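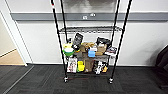
Staff on the early shift say that the walking route matters more to them than the lifting, and they asked for the inspection to begin with the floor. The remark was passed to the inspecting team before the round and has been adopted. Floor items now come first in the list, and storage items follow.

Site Safety Office, Pestano Building
July

WORKPLACE INSPECTION CHECKLIST: AUTOMATED HANDLING AND TIDYING
Area: Starent support rooms and adjoining carpeted area
Result codes: S = satisfactory, A = action needed, N = not inspected on this round

Section 1. Floors and routes

1.1 Walking route marked on the area plan and known to staff. Result: S
Comment: The plan was redrawn when automated handling began. Two staff members were still working from the old copy, which has been withdrawn.

1.2 Thresholds and changes of floor surface recorded. Result: S
Comment: The metal strip by the doorway is entered in the floor register. It must be added to the induction talk, where it is not mentioned at present.

1.3 Route kept clear during automated work. Result: A
Comment: Staff reported that they step around the machine when they are in a hurry. The agreed practice is to pause it first. Supervisors are to raise this at the next shift briefing.

Section 2. Shelving and wheeled units

2.1 Wheeled shelving included in the weekly castor check. Result: S
Comment: The check sheet was complete. Wear is to be noted for each wheel separately – a single tick for the whole unit is no longer accepted.

2.2 Heavier goods kept on lower shelves. Result: N
Comment: Weights were not taken. The Cetudent storage guide asks for each mixed load to be reviewed when its contents change, and the review date was missing from the log.

2.3 Goods arranged so that a person can remove one item without disturbing the rest. Result: A
Comment: The middle shelf of the black wire unit is crowded, while the top shelf is empty. Lighter items may be moved up, provided that the shortest member of the team can still reach them without a step.

2.4 Mixed items sorted by type. Result: A
Comment: Boxes, bags and plastic containers share the same shelf. Before automation, each person arranged goods from memory and could find them again. A shared layout is now required, and staff have asked to be consulted on it before it is fixed. The inspecting team supports this request.

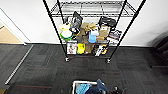
Does a member of staff have to stay in the room while the machine is handling goods?
One trained person must remain within sight of it and within reach of the stop control for the whole of the task.

Section 3. Bins, trays and fabric items

3.1 Cloths and other fabric kept fully inside their container. Result: A
Comment: Dark blue fabric was hanging over the edge of a white container. Loose fabric can catch on moving parts or underfoot. Containers are to be checked before each task starts.

3.2 Containers placed outside the walking route when not in use. Result: N
Comment: To be inspected at the close of the shift on the next round.

Section 4. Supervision and changes to duties

4.1 Stop control explained to every person who enters the area. Result: A
Comment: Regular staff answered correctly. Cleaning staff who come in after 6 had not received the talk, and their supervisor has asked for a session at the start of their own shift.

4.2 Written duties brought up to date. Result: A
Comment: The duty sheet still describes shelf work as lifting and sorting. Much of the time is now spent watching, correcting misplaced items and writing the log. Several staff find long periods of watching more tiring than the former work. A change of task should be offered after 2 hours, and the duty sheet should say so.

4.3 Faults and near misses recorded by the person who saw them. Result: S
Comment: Entries were clear and signed. Staff asked whether a high number of stops would count against them. It will not, and this wording is to be printed inside the cover of the log.

4.4 Manual method kept in use. Result: S
Comment: One session is still carried out by hand so that the skill is not lost. The Ramanauskas rooms have dropped this practice and may wish to look at it again.

Actions are to be closed by the area supervisor and entered in the log. Items marked N carry forward to the next round.

Last updated: July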